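The Long Table at Prastandale

Katalin Hegyi had taken the minutes at Prastandale for so long that people turned to her when they forgot what they themselves thought. She knew who said "fine" and meant it, and who said "fine" and would be on the phone by supper. When the company bought Filell, which listened to every meeting and had the minutes typed before the chairs were pushed back in, everybody was very kind to her about it, and Boglárka Kerekes from the second floor brought her a poppy seed cake, as you would for a funeral.

But Katalin wasn't let go. She was asked, instead, to help teach the next thing. Nuden was going to be the machine that set the big room to rights between meetings, and it had to learn from people's hands. So in September she was given a gripper to hold, with two ridged pads where her finger and thumb would have been, and she was told to move things with it the way she would if she were tidying up for guests.

"For which guests?" she asked.

Bezawit Yilma, who had come with the gripper and was younger than Katalin's handbag, looked at her tablet. "It doesn't say," she said.

Well, that was the first trouble, and they spent a good part of the morning on it, very pleasantly, over tea from the red thermos. They began with the mouse, because it sat by itself on its round teal pad and Bezawit felt it was a friendly shape.

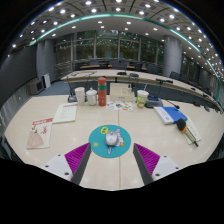

The mouse

You would think there was nothing to say about moving a computer mouse. Katalin had thought so too. But old Mrs. Medve – Edit, to about three people in the building – liked it well over to the left, and Hjørdis Strand, who ran the Tuesday-feeling meetings that landed on any day at all, pushed everything away from her so she could put her elbows down. Katalin had been setting that table for each of them for years without once mentioning it, even to herself.

"So where does it go?" said Bezawit.

"It depends who's coming."

"Nuden won't know who's coming."

"Then somebody had better tell it," said Katalin, and she reached out with the gripper and brought the purple pads in against the sides of the mouse, as gently as she would have taken an egg from under a hen. Bezawit stopped talking and watched. It was a funny feeling, Katalin told her sister afterward, like shaking hands with somebody while wearing oven mitts, and yet after a while she felt the size of the thing quite clearly. 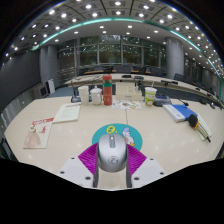
What went in the notebook

They did it 158 times before lunch, by Bezawit's tally, and between turns Katalin talked. She talked about Edit and the left side, and about how you never put a microphone in front of a person who had just had bad news, but a little way off, so they could pull it over when they were ready. Bezawit had been typing all this into a box marked "Other," and when the box was full she borrowed a pencil and wrote on the back of her lunch receipt, and then she went down to the supply closet and came back with a proper notebook from Hajdu, the stationer's across the road.

"Filell doesn't have any of this," she said, turning pages. "It has every word they said in here since spring, and it doesn't have this."

"They never said it, dear."

Katalin poured out what was left of the tea. She missed the minutes, and she expected she would go on missing them, the scratch of the pen and the small power of deciding what had been decided. But her wrist ached in a new place, and the girl was asking about Hjørdis's elbows again and really wanted to know.

"Start a fresh page," she said. "Hjørdis will need one to herself."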